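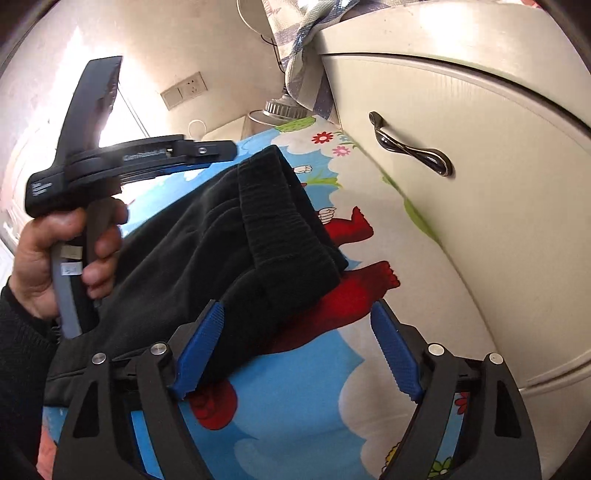
3.2 Folding of elasticated garments

Trousers and shorts with a gathered waistband remain the weakest class in our laundry trials. The elastic pulls the fabric into creases that run away from the band, so the outline of the garment changes each time it is put down. Dark, matte cloth makes this worse, as depth readings become sparse. Figure 3 shows such a garment on a printed bed sheet, with hand-held grippers at work above it.

Demonstrations were recorded by Alcantara and Zuccaro in furnished bedrooms. Each garment was folded 20 times. The policy was then run on the Hundetti arm pair without further tuning. A fold was counted as complete when both legs lay within 3 cm of each other at the hem.

On plain sheets the policy completed most folds of flat-waisted items. On patterned sheets it often closed on the sheet as well as the garment, and 6 runs were stopped by the operator for this reason. Lindqvist's edge filter reduced the fault but slowed the first grasp – a cost we return to in Section 4.

Figure 3. Black garment with elastic waistband on a patterned sheet, beside a cream cabinet.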